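Sep 5, 2019

Clearing a bedroom by category: sort on the table, discard at the chair

The last entry dealt with the wardrobe, and two readers wrote to ask why I had left the small items for later. The short answer is that clothes have a known destination and small items do not. A shirt goes on a shelf or on a hanger. A loose ring, a cap from a bottle that has already been thrown out and a plate from a kit of unknown origin all need a decision first, and decisions are slow.

The procedure I use now dates from March, when I did the same job in the study and kept a log. That log ran to 492 entries, which was excessive, and I have not repeated the exercise. The useful finding was that most of the time went into walking. I would pick up an object, carry it toward where I thought it belonged, put it down on the way and pick it up again later. Fixing the sorting surface in one place removed most of that.

The requirements for the surface are modest. It should be reachable from every side, it should stand clear of the bed, and it should have a cloth on it so that small hard objects do not roll. A round table meets all three. I had previously used the bed itself, and I advise against it. A quilt hides anything thinner than a finger, and the job then has to be finished before anyone can sleep.

The waste bin goes on the floor next to the office chair, within arm's reach of a seated person. Wrappers go straight in. They are not sorted and they do not visit the table. 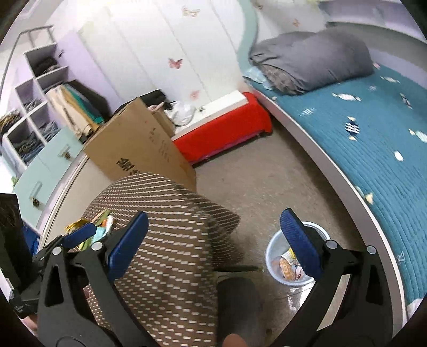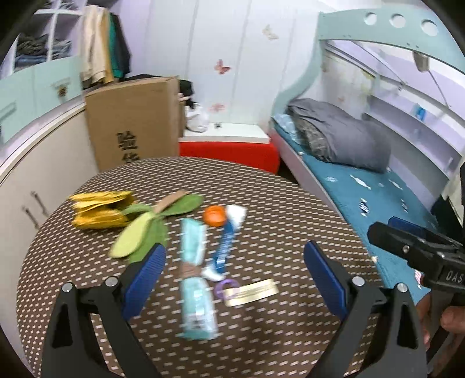
On category order, I work from soft to hard. Packaging first, then fabric, then plastic, then metal. Packaging is bulky and nearly always waste, so removing it early frees the most area for the least thought. Metal comes last because the pieces are small and tend to belong to something else in the house, and that something usually surfaces while the other categories are being done.

Artificial flowers are a separate problem. They collect dust in the layered petals and compressed air only moves it around. Lukewarm water with a drop of dish soap works on plastic ones. For fabric leaves I use a dry paintbrush, the cheap flat kind, and work from the stem outward. A flower with no vase gets one week on a shelf. If no vase has been found for it by then, it goes in the donation box.

Cardboard boxes are kept only if they are structurally sound and have a label saying what is in them now. The original printing does not count as a label. I have opened the same carton three times in a year on the strength of what was printed on its side. Masking tape and a marker are sufficient. I bought a set of Kenness adhesive label holders for this and they came off within a month – the tape has not.

For the small hard items I tested two containers. The Vondell tray has 9 compartments and no lid, and it fits a standard drawer with a little clearance at the back. The Zisis case has a lid and adjustable dividers, but the dividers lift when the case is tipped and rings travel underneath them. I kept the tray. The case now holds batteries, which are too large to migrate.

The remaining work is the top shelf and the space under the bed. I have measured the clearance there and a Charpentier flat storage box should pass, provided the handles are folded in. The supplier lists the height without handles, so I have asked for the other figure and am waiting for it before ordering.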